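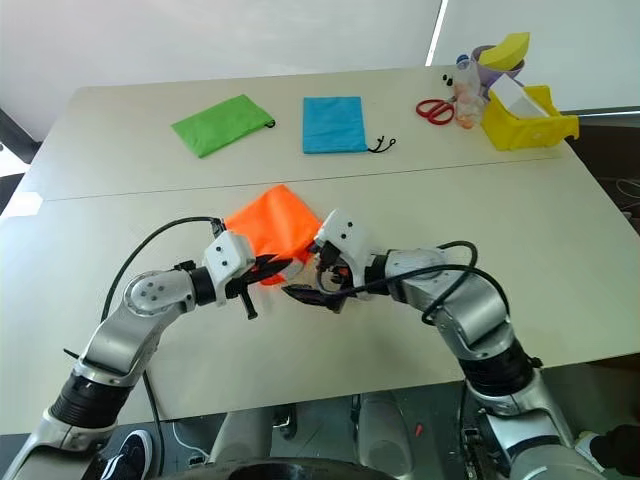

**Figure 2.** An orange fabric pouch held over a light tabletop.

### 4.2 Small containers and the habit of keeping

In the interviews, the participants spoke much more often of small containers than of furniture. Shelves and wardrobes were mentioned mainly when we asked for them. Pouches, tins and envelopes came up without a question, and usually early in the talk. A fabric pouch of the general type shown in Figure 2 was named in households of all three districts, and it was the object for which people had the largest number of local words.

We follow Conneely in making a difference between *storing* and *keeping*. Storing is done with things that will be used again, and the person can normally say when. Keeping is done with things that have no planned use. In our material the same container often moved from one function to the other. A woman in Kakville had a pouch which she bought for coins when she traveled to work by bus. After she stopped working, she left the last coins inside and added her old bus pass, then a button from a coat, then two letters. She could not tell us when it stopped being a purse. "It was a purse and then one day I did not take it with me," she said.

Such slow change is difficult to record with an inventory method. In the first round of visits, in October, we used the form developed by Kavanagh for the Flarnness study, where each container receives one function code. Of the 932 containers entered in this round, 84 were given a second code by hand in the margin, although the form has no place for it. We first treated these marks as errors of the field assistants. When we read the notes again, we understood that the assistants had written what people told them, and that the form was too narrow. For the second round we allowed two codes and a short free comment.

The districts differ in where the kept containers are placed. In Suseo, where most of the apartments we visited are small, they are put inside other containers, so a pouch may lie in a box and the box in a drawer. In Kakville they are more often hung behind a door or on the side of a cupboard. In Flarnness we found both patterns — the hanging one mostly in older houses with a separate kitchen. We do not think that the size of the home explains everything. Two families in Suseo with large storage rooms also preferred the nested arrangement, and both explained it with the way their parents did it.

Closed and open containers were also treated differently. Participants opened tins and boxes for us quite freely, but with soft containers many of them waited, or pressed the fabric first with the fingers and told us what was inside before they opened it. Several were wrong about the contents and were pleased by this. We did not ask anybody to open a container, and in the cases when it stayed closed we coded the contents as "reported."

Color was less important than we expected from the earlier literature. Kavanagh suggests that bright containers are chosen so that they can be found quickly in a dark place. Some of our participants gave this reason too, but mainly for things in daily use, such as keys and medicine. For kept things the color was usually explained by the origin of the cloth: a curtain, a school bag, the lining of a jacket. Here the container itself was part of what was kept, and a few pouches had been empty for years.

This last group does not fit well in either of Conneely's categories. We return to the empty containers in Section 5, together with the question of who receives them when a household is divided.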